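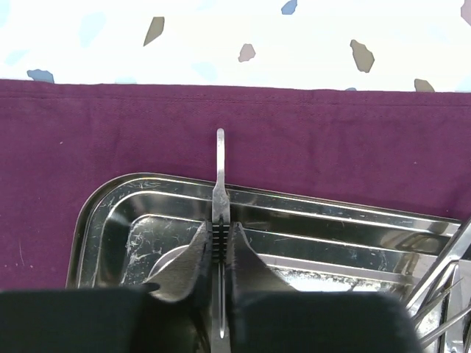

Stainless steel tray on purple cloth.

Orange freckles on stainless steel after the dishwasher
Home & Cleaning > Metals
Posted by Genowefa Tomaszewski, Nov 12, 2021
Viewed 636 times

I do a lot of fiddly paper and clay work at the kitchen table and own a drawer full of small stainless tools: tweezers, scissors, a couple of craft knife handles, that sort of thing. Last week my husband, meaning well, put the whole lot through the dishwasher with the dinner plates. They came out very clean and covered in little orange freckles, mostly around the hinges and in the grooves on the handles.

I was under the impression that "stainless" was a promise. Is this rust, and can I get it off without scratching everything? I've tried dish soap, which did nothing, and a green scrubby pad on one old pair of tweezers, which now look like they were dragged behind a car. Our water is hard, if that matters. The detergent is the cheap powder from the Bandton outlet, and I've never liked it.

Charalambos Bakalis
11 people found this helpful

Probably rust, but there's a fair chance it isn't your tools' rust. If anything in that load was plain steel (a cheap peeler, a chipped rack, an old cake tin) it sheds tiny bits of iron, and those settle on whatever is nearby and turn orange there. Your tweezers may be innocent. Look at the dishwasher rack first. Where the vinyl coating has split on the prongs you'll find the guilty party, and you can buy touch-up paint for it.

For the spots, make a paste of baking soda and water and rub it on with a soft cloth, along the grain of the metal if you can see one. Rinse, dry, look again. Anything left over usually gives in to a powder cleanser made with oxalic acid. Wear gloves, keep it wet, don't leave it sitting while you go and answer the phone, and never mix it with bleach. Then rinse more than you think you need to.

Hinges need an old toothbrush. Open and close them a few times under the tap, dry them with a hair dryer on low, and put one drop of mineral oil in the joint. One. I once did a pair of scissors generously and they left a grease spot on everything I cut until January.

The green pad tweezers are a write-off as far as looks go – they'll still pick things up.

Mawar Sitompul

just use vinegar. works on everything

Charalambos Bakalis (in reply)

It works on limescale, which she may also have. Half an hour of forgetting about it with scissors in the bowl and she'll be back with a second post. Wipe it on, wipe it off.

Renata Chmielewska

Agree with the paste. I'd add that the dishwasher is hard on this stuff in general. Salt from the food, strong detergent, then hours shut up in a warm damp box. Handwash, towel dry, and leave scissors open overnight. And keep the tools out of the flatware basket, where they bang around against the forks and lose their points. As for your husband, mine once washed a cast iron pan with a cycle called "Intensive," so you have my sympathy.

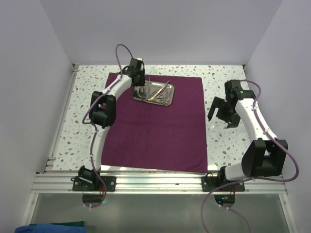
Can I store stainless steel tools in a closed drawer?

A closed drawer is fine as long as the tools are completely dry when they go in. Line it with a dry cloth and keep them away from anything already rusty.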